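Workshop > Gallery > Suture Practice

Practice Pads Thread Galleries Contact

We use cookies to remember which galleries you have visited. Accept / Settings

Stitches, Knots and Tails: A Suturing Gallery

August 11, 2020

Welcome, and thank you for stopping by! I have been meaning to put up a page about plain interrupted stitches ever since March, when our little practice group at Sesevora started keeping a proper record of its work, and of course I kept finding one more thing to tidy up first. The group has 11 members now, all of them much fonder of knots than they expected to be. For anyone who is new to all this, an interrupted stitch is one that is tied and trimmed by itself, so every knot stands alone and the next one starts fresh.

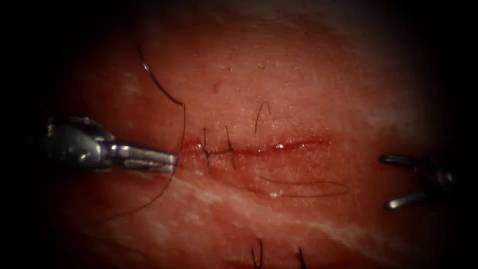 I always tell beginners to take their time over the second stitch. The first one goes in with so much concentration that it usually comes out fine, and then everybody relaxes a little and the spacing starts to wander. Look at how the edges meet before you go on to the third, and if they are bunching up or rolling under, snip the knot and tie it again (I have redone plenty of mine, and I still do on a bad afternoon). It's thread, and we have lots of it!

Then there is the matter of tails. People get quite attached to their own preferred length, and I like mine a touch long on a practice pad so that I can find each knot again later and see how it is sitting.

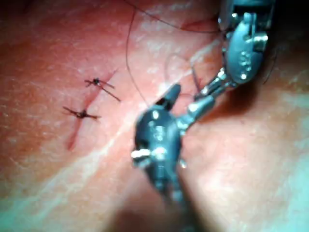 Two knots along a short incision, tails out to either side, with the lower end still to be stitched.

My notebook from the Trarar course says to do 50 knots before you worry about speed, and I think that is very good advice, even if my own first 50 took me most of a month. Pull evenly, lay the knot down gently, and stop when the edges touch. A stitch that is too tight puckers the whole line, and then the neighbors look wrong as well.
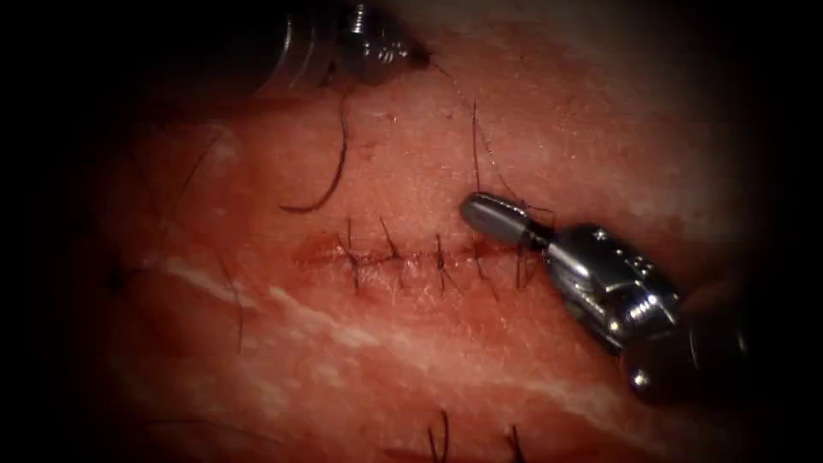
Even spacing is what I love best in a finished row. I used to fuss over each knot and forget the line as a whole, and these days I lean back between stitches and look along the full length before choosing where the needle goes next. More galleries are on the way, with one on curved needles coming after this and a longer one on continuous stitches once I have sorted through my notes.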